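Search questions
Search

Shipping a motorcycle on an open trailer – worth paying for a crate?
Posted by Florêncio Carvalho, Mon 8 September

Hi all! I just bought my dream bike (a little touring twin, I'm over the moon) and it's in Skolldale while I'm in Piltisley. The seller found a carrier who'll strap it down on an open trailer for $378. A crate adds $76. It needs to be here by October so I can get a few rides in before it's too cold. Has anyone done this trip either way?

Cetton

Congrats, what a fun problem to have! I've had 3 bikes shipped on open trailers and loved how easy it was. Take photos of both sides, the tank and the odometer before pickup, and make sure the driver writes any scratches on the pickup form. Leave the tank nearly empty – most drivers ask for that anyway.
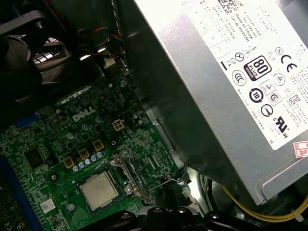

Also pull off the saddlebags and anything else that clips on. Carriers usually won't cover loose items, and a windshield bag can work itself free on the highway. Ask for the insurance certificate too. Mine only covered $3,000 per bike, so I bought extra.

rider_seixas

crate it

Old Twin Fan

I'd spend the $76 if the paint is nice! Just check who uncrates it at your end, and whether they take the wood away. I had a pallet in my driveway for weeks. Great bike for fall rides, enjoy it!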